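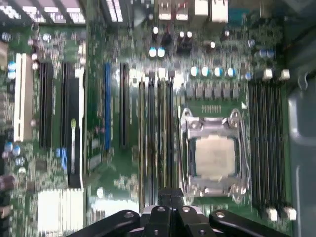
Review: the Wekar gripper at the Ollthorpe open day

I went to the Ollthorpe open day in March to look at one thing, the Wekar two-finger gripper. We strip old office computers for parts and I wanted to see it do that kind of work before we spent money. Doors opened at 9 a.m. and the demo bench was busy by ten.

Flora Moffat ran the bench. She does the setup for Kowalczyk, who sell the Wekar here, and she took questions the whole time the arm was moving. I liked that she let people stand close to the guard and didn't hurry anyone along.

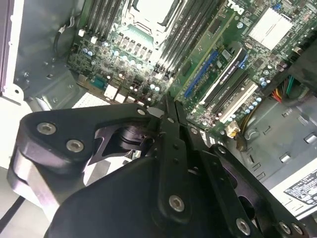 Our shop takes in 300 towers in a normal month, and most of the labor goes into getting at parts without bending something. So I cared less about speed than about reach. The job on the bench was a fair test for us, a Dell board still in its case with an NVIDIA Quadro card next to the long blue slot and colored power wires over to one side. Our own towers are just as crowded. The fingers are long and narrow where they meet, and that matters between memory slots and capacitors. The body behind them is wide, though, and I would want to try it in a small desktop case before buying.

Moffat says the finger bolts should be checked every 1000 cycles and that it takes a plain hex key. I asked about spare fingers. Kowalczyk keeps them in stock and quotes 2 days, or longer if you want a special tip.

The other work at the open day was on larger plastic parts. I didn't plan to stay for that but I did, as we also get a lot of printer and copier housings.
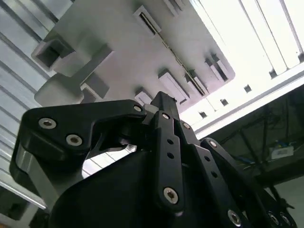
Those come in all shapes, and a gripper that only likes flat edges would be no use to us. Moffat said to expect some time teaching each new part. She put it at 70 minutes for a person who has done it before. That is slow for one-off jobs and fine for a pallet of the same model.

I also looked at the Brustia gripper two benches over. It costs less and the controls are simpler - my crew would learn it faster - but the fingers are short and thick and I can't see it working inside a tower.

Good points of the Wekar: slim fingers, ordinary bolts, spares close by. Bad points: the bulky body, the teaching time, and a manual that badly needs an index. Four out of five from me. We have asked Kowalczyk for a trial unit.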